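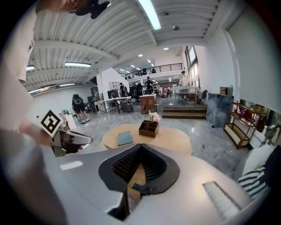 February 8, 2026

Writing this fast, bus in a bit. Bad afternoon. No one hurt, I'll put that first.

We were on the coffee table task, hand-held grippers, everybody spread out over the floor doing their own thing. Then over on the test cell the Cludar arm dropped its wrist. Just dropped. It was holding position over the bench, nothing commanded, and the last joint let go and the jaw came down hard on the fixture plate. Loud. Whole room stopped.

Hit the e-stop. It worked, fine, but the jaw stayed clamped after power went and I had been told it opens on power loss. It does not. Or it does on the other unit. Somebody needs to find out which and write it on the thing in marker.

My hand had been in there maybe a minute before. Moving the plate. Keep coming back to that. I did not lock it out, I just figured holding = safe. Stupid. The rule is on the wall and I walk past it every day.

Log says fault 987, brake voltage low, 3 times since lunch, and each time it cleared itself so nothing came up on the panel. Who decided a brake fault gets to clear itself?? Called Dendier, on hold forever, then they wanted the serial number and the firmware and then said send the log. Sent the log. They think a connector in the wrist. They always think connector.

Pulled the cover anyway. Connector looked ok to me but one pin sat a bit low, could be that, could be nothing. Left it open and tagged it. Key is in my drawer.

Rest of the day we kept going with the hand grippers, at least those can't fall on anybody unless you drop them. Lost tracking on mine 2 times so redid those runs. Target was 800 for the Tesfamariam set and we are not going to get there this week, told them so, they took it better than I thought.

Clistisura wants an incident report. Fair. I hate the form, it has a box for "root cause" and I dont have one yet. Going to write unknown and leave it. Last September we put "operator error" on something becuase it was quicker and it came right back.

Tomorrow: meter on the brake line before anyone powers it. Ask about the jaw. Print new lockout tags, we're on the last one. Wrist is sore from holding the gripper all day, need to switch hands more.

Bus. More later if I'm awake.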